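Noise Levels and Recall in a Shared Student Kitchen
Project report, Group 4
Po-yen Huang, Yesenia Rosales
26/10/2023

1. Background

The second-floor kitchen in Carnegie Hall is used for cooking, eating and, during exam weeks, studying. Residents have complained that they cannot read there when the extractor fan is on. The housing office asked for evidence before it would consider replacing the fan. Our project tests whether the fan noise has a measurable effect on how well people remember short written material, using recipe text as the reading matter.

2. Materials

The reading texts were taken from the Lovel beginner cookbook and edited to equal length. Each text lists ingredients, tools and steps. Words with more than four syllables were replaced. A text was rejected if it named a dish that most students would already know how to cook, as prior knowledge would raise the recall score.

Fan noise was recorded in the kitchen at the highest setting with a Briltis handheld recorder placed at seated head height. The recording was looped and played through closed headphones. The quiet condition used the same headphones with no sound.
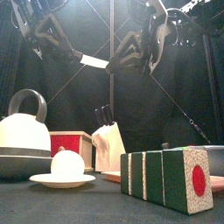
Figure 1. Two robot arms above a table with kitchen-themed objects.

3. Procedure

Participants read one text in each condition, with a short break between them. Half started with the fan noise and half with quiet. After each text they completed a two-minute number task, then wrote down every ingredient and step they could remember. Spelling was ignored. A step was scored as correct if the action and the object were both present, so "cut the corn" received full credit and "cut" received half.

Both authors scored every sheet separately. Where the scores differed, the sheet was discussed and a single score was agreed. Most differences concerned steps that had been merged into one sentence.
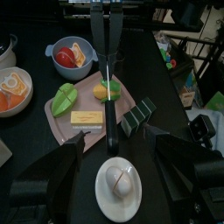 Scores were entered in Wikalent and exported as a plain table. Two sheets were left out as the second page was missing.

4. Results

Recall of ingredients was nearly the same in both conditions. Recall of steps was lower with fan noise, and the order of steps was more often wrong. The recording had most of its energy below some 2000 Hz, which overlaps with speech. This may matter if readers rehearse the steps silently, but our design cannot separate that from general distraction.

5. Limitations

Headphones do not reproduce the vibration of the fan housing, which several residents mentioned in their complaints. All sessions were held in the afternoon in October. The texts were short, and we do not know whether the effect would hold for a textbook chapter. The lower fan settings were not tested and should be recorded before any request for a new unit is submitted.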